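Test tubes, two arms and a very sore shoulder

14th March

I promised in October that I'd write up how the teaching was going, and then I didn't, and a few of you have been kind enough to nag. So! I've been spending my days at the Dremthorpe unit, sitting in a chair with a control handle in each hand, moving two robot arms about by remote control so that one day they can manage a bit of glassware by themselves. Lately it's all been test tubes and water. 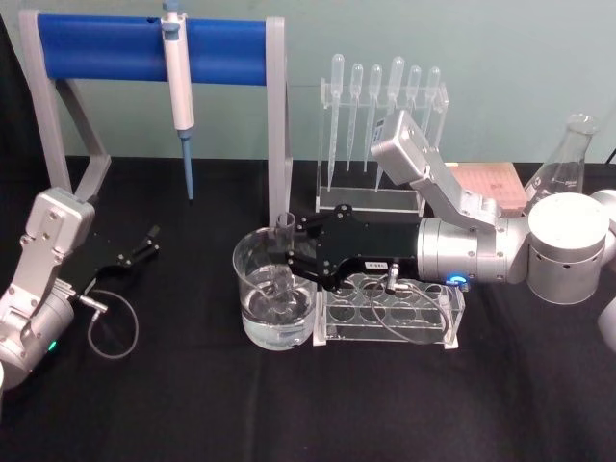
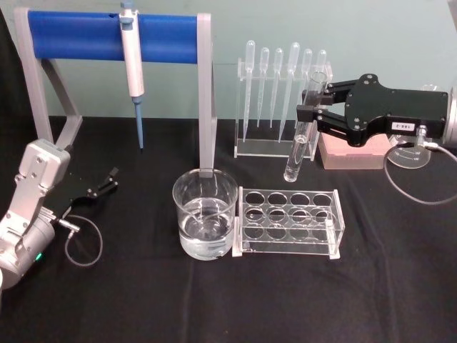
The task is called Flundar. I have no idea why. All our tasks get silly names because the numbered ones kept getting muddled, and Flundar came after Bakutow, the one with the folded cloths that I moaned about at such length last year. Flundar sounds like nothing at all when you read it off the sheet. Pick up the tube, dip it in the beaker, bring it out, put it in the rack. You could do it while talking on the phone. I've done it while thinking about my tea, and that was one of the runs I had to throw away.

What I didn't expect was how much of it lives in the wrist. When I pick up a tube with my own hand I tilt it a bit without thinking, let the water find its way in, then straighten up as I lift. With the handles you have to do all that on purpose, and slowly, and there's nothing coming back through your fingers to tell you that you've touched the side of the beaker. You just have to look. My first week I was leaning so far towards the table that I got a crick in my neck, and the shoulder has been grumbling ever since (hot water bottle, before anyone asks, and yes I've moved the chair up).

I've also tried the other way of teaching, where you take hold of the arm itself and push it through the motions. I quite like it for big simple moves. It feels like helping a toddler into a coat. But for anything small your own hands get in the way of the thing you're trying to see, and the arms are heavier to steer than you'd think, so for Flundar it's handles all the way.

The funny part is learning to be boring. I came into this wanting every run to be lovely, and I'd fiddle about at the end getting the tube perfectly straight, and then I'd play the run back and there would be a long stretch of pointless dithering in the middle of it. The arms would copy that too! They don't know which bits you meant. So now if I've gone a little bit crooked I fix it once, plainly, and carry on. A clean fix is worth keeping. I used to bin every run with a wobble in it, and then I was told off (nicely) because a robot that has never seen a wobble has no idea what to do when it makes one.

We're up to 3,612 runs across all the tasks now, and 2,022 of those are Flundar, which explains a good deal about my dreams. My best day was 47 good ones. I was insufferable that evening. The day after, I got three before lunch because I'd changed how I held the left handle and couldn't find my way back to the old grip. I ended up putting a strip of tape on it where my thumb goes, and I recommend that to anyone starting out.

Other things I've picked up, in no order. Take your watch off. Rest before you feel tired, as by the time you notice, your last few runs are already rubbish. Breathe out when you close the gripper on glass. Don't let the starting spots get too tidy either; I shift the bits and bobs a little between runs, because if the beaker always lives in the same place then that's the only place the arms will ever look for it. And keep a tea towel nearby. Two, if you're me.

A couple of you asked whether it actually learns. Sort of? We had a go with an early version on Bakutow and it was a proper mixture, some folds neater than mine and some that looked like I'd slept on them. There was one little pause it did before letting go of the cloth and I went quite pink, because that's my pause. I do that. I'd never noticed until I watched a machine do it back to me.

Flundar hasn't had its turn yet. I'll be biting my nails when it does, and I'll tell you how it went even if it's a soggy disaster. After that there's talk of a task called Beaudoin, with lids. Screw-on lids, I'm told. I've been practising on the jam jars at home with my eyes on my wrists, and I now open jars very strangely.

Right, the kettle's on. To whoever asked in the comments about gloves: no, I don't wear them for the handles, they make my palms slide about, but I'm happy to be argued with.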